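**Ticket: old EU food policy blog — subscribers still getting "new post" emails after closure**

Opened by: Alcides Rezende
Site: Cloltora (food law and EU affairs blog, closed in January)
Host: Vodoma
Mailing service: Dristum

**Problem**

I closed the blog in January and put up a last post to say so. Since then, readers have been getting an email every morning at 6.00 telling them there is a new post. The link goes to an old piece on labelling rules for olive oil. There are 400 people on the list and 31 have written to me. Two of them thought I had gone back to reporting from Brussels.

**What I tried first**

- Turned off comments and pingbacks. No change.
- Logged in to Dristum and paused the campaign. It showed as paused, but the email went out again the next morning.
- Deleted the draft of a piece on novel foods that I never finished. No change.

**Reply from Vodoma support**

Please send the address of your feed and tell us whether the site was moved when you closed it. Also check if the post dates have changed.

**My answer**

The site was moved. I had it copied to a cheaper plan, as it only needs to stay up as an archive. The post dates look right on the pages themselves. In the feed, 16 posts carry today's date, all of them from the session on the food information regulation.
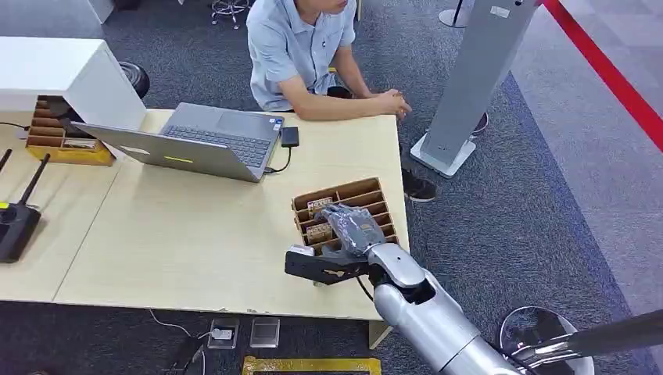
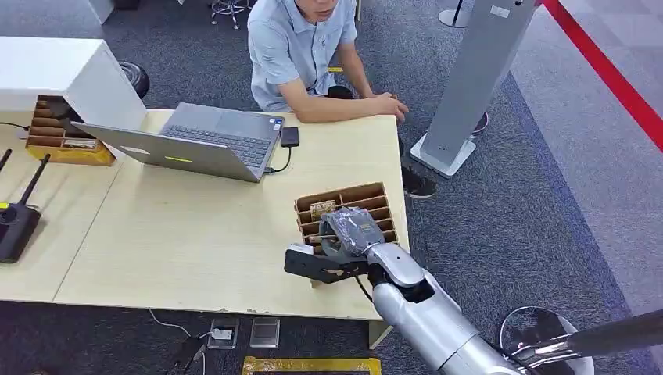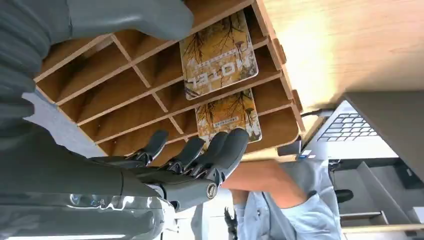
**Vodoma, second reply**

The copy has a plugin called Nieminen Feed Tools switched on. It rewrites the date of any post that has no category, and it runs overnight. Your 16 posts lost their category in the move. Dristum reads the feed at 6.00, finds a fresh date and sends the email.

Pausing the campaign did nothing because there are two campaigns with the same name. You paused the older one, which was already inactive.

**Steps taken**

1. Switched off Nieminen Feed Tools.
2. Put the 16 posts back under "Labelling".
3. Cleared the feed cache. The dates went back to the original ones.
4. Paused the second campaign in Dristum — the one with the green label.
5. Left both campaigns in place for now, as I want to export the list before deleting anything.

**Result**

No email at 6.00 the next morning, and none the morning after. I wrote to the 31 readers to say sorry and to confirm that the blog is still closed.

**Still open**

The search box on the archive returns nothing for "novel foods", although there are plenty of posts on it. Vodoma says the index has to be rebuilt by hand on the cheaper plan. I have asked for this as a separate ticket.

Status: solved, apart from the search.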